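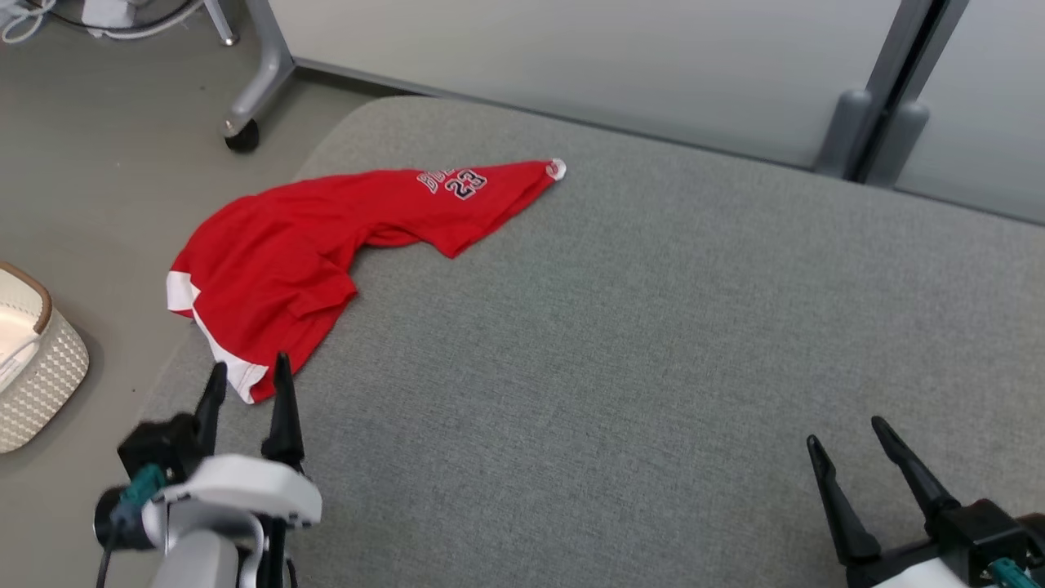 Abb. 7.1: Zerknülltes Trikot auf gepolsterter Unterlage, beide Greifer geöffnet.

Kapitel 7
Vormachen und Nachmachen: Was eine Demonstration wert ist

Wer einem Roboter eine Aufgabe zeigen will, hat im Wesentlichen zwei Möglichkeiten. Er nimmt den Arm in die Hand und führt ihn, oder er steuert ihn aus der Ferne. Beide Verfahren werden gern als »intuitiv« verkauft. Diesem Wort sollte man misstrauen. Intuitiv ist das Falten eines Trikots für den Menschen, der es mit den eigenen Fingern tut. Mit zwei Fingern je Seite und ohne Gefühl für den Stoff ist es eine andere Tätigkeit, die man erst lernen muss.

Mireille Sayegh hat in Hitthorpe 400 Demonstrationen zum Wäschefalten durchgesehen, die als fehlerfrei abgelegt waren. Ihr Befund war ernüchternd: Gespeichert war vor allem der Stil der Bedienerin oder des Bedieners. Seul-gi Min zog zuerst den Saum glatt, Pranab Hettiarachchi suchte zuerst die Schultern. Beide kamen zum Ziel. Ein Lernverfahren, das beide Vorgehensweisen mittelt, kommt unter Umständen nirgends hin.

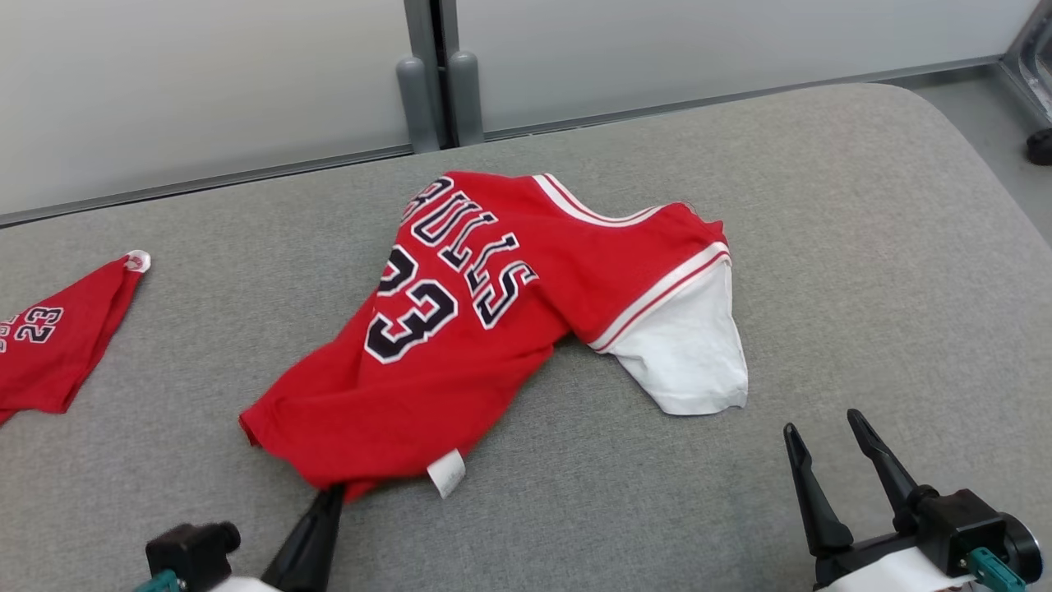
Ein Saum ist dafür ein gutes Beispiel. Der Mensch am Steuerpult sieht eine Stelle, hält sie für die richtige und greift zu. Warum er sie für die richtige hält, steht in keiner Datei. Aufgezeichnet werden Gelenkwinkel, Greiferöffnung und Kamerabilder, die Absicht bleibt draußen. Ob das Verfahren sie aus genügend Beispielen erschließen kann, ist eine offene Frage, auch wenn manche Veröffentlichung so klingt, als sei sie erledigt.

Gegen diese Skepsis wird meist die Menge ins Feld geführt. Statt 400 Demonstrationen nehme man eben 600 oder 1000. Das hilft, solange die zusätzlichen Aufnahmen etwas Neues enthalten. Liegt das Kleidungsstück jedes Mal ähnlich da, wächst nur der Speicherbedarf. Engelbert Eberhard hat für diesen Fall den unfreundlichen, aber brauchbaren Ausdruck »Fleißdaten« geprägt.

Im Folgenden behandeln wir zunächst das Führen von Hand (7.1), dann die Fernsteuerung (7.2) und die Frage, wann eine misslungene Demonstration aufgehoben werden sollte (7.3). Abschnitt 7.4 stellt das Aufnahmeprotokoll von Benvinda Carrilho vor. Vorausgesetzt werden die Grundlagen der Kinematik. Wer sie nur überflogen hat, sollte vor 7.2 noch einmal zurückblättern.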